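Bokon two-arm bench kit
Section 4: Walls, mat, arms and your first clear-up
Histbridge shared workshop edition, revised 26/01/2025

By now you have a square, rigid base and a front rail that doesn't wobble when you lean on it. Well done, that was the dull part! From here on the build starts to look like a robot bench, and by the end of this section you'll have both arms moving under your own hands.

You will need: the wall panels, the floor mat, both arms with their base plates, the 3 mm hex key, the two controller boards and the bag of cable clips.

4.1 Fitting the walls and mat

1. Slide the back wall panel in first, then the left and right panels. The printed side faces inwards.
2. Check that each panel sits snug against its corner post. If one bows, loosen the post, let it settle and tighten again.
3. Lay the mat and smooth it from the back towards the rail.

Any matt, wipe-clean mat will do. We like a busy pattern - it gives the cameras plenty to look at, and it makes the bench a good deal more cheerful on a grey afternoon.

4.2 Mounting the arms

1. Bolt the left base plate to the front rail. Leave the bolts finger-tight for now.
2. Do the same on the right.
3. Swing each arm slowly by hand through its full reach. The two grippers should be able to meet over the middle of the mat without the elbows touching the walls.
4. When you're happy, tighten all the bolts, working from corner to corner.

CAUTION: Keep the power off while you move the arms by hand. The elbow joint is heavy and will drop if you let go of it.

4.3 Cables and boards

1. Clip one controller board to the front edge below each arm.
2. Run the motor cables down from the base and into the tray.
3. Fix the arm cables along the upper link with the clips supplied.
4. Leave a generous loop at the wrist camera. It will look like far too much cable until the wrist turns all the way over, and then you'll be glad of it.
5. Switch on. Wait for the green light on each board before you go any further.

NOTE: If only one board lights up, swap the two power leads over. A fault that moves with the lead is in the lead. Spares come from Singhal at the Neltport store, part 243.

4.4 Your first clear-up

Now the fun bit! Picking up empty drinks bottles is a brilliant first job for a pair of arms, with all those different shapes and caps to get hold of, and nothing costs much if it's dropped.

1. Stand a small lined bin towards the back of the mat, between the arms.
2. Scatter your bottles on the mat, some lying one way and some another.
3. Bring both grippers up level with the bin and open the jaws a little.
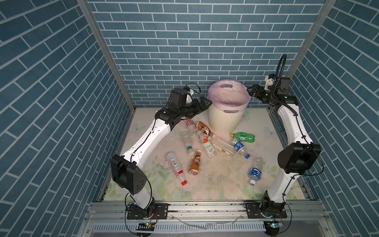

4. Start with whichever bottle is easiest to reach. Lower the gripper across the body of the bottle, close gently and lift straight up.
5. Carry it over the rim before you open the jaws.
6. Repeat with the other arm, then try working both together - slowly at first, and one over the bin at a time.

Crumpled bottles are harder than smooth ones, so don't be put off if they slip. Try gripping nearer the cap.

CAUTION: Wipe up any drips between runs, and keep liquids well away from the boards and the tray.

4.5 Before you pack up

Park both arms, switch off at the wall and clear any scraps out of the tray. Go over the base plate bolts again after your first 12 runs, then once every 2,000 after that.

Section 5 covers saving and replaying a run.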